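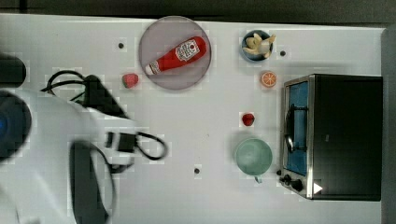
4.2 Builder-paid buyer agents

Agents in Fidville and Vikley routinely tell buyers of new homes that their help costs nothing. We doubt this. The builder pays the commission, but a builder who expects to pay it can set the list price to match. Takagi found no gap between the closing prices of buyers with and without an agent, and read this as proof that the service is free. The same result would appear if builders charged everyone for it.

Our own records are thin on this point. Of the 1702 contracts we coded, only those from Xolalpa list upgrade credits on a separate line, and there the buyers without an agent received credits of $1000 to $2000 more often than the others did (Figure 2). The difference is small - it may reflect nothing beyond who bargains hard - and we would not build a policy on it.

Figure 2. Share of Xolalpa contracts with an upgrade credit, by buyer representation. Contracts for the Bruvus subdivision are left out, as its builder pays no outside commission.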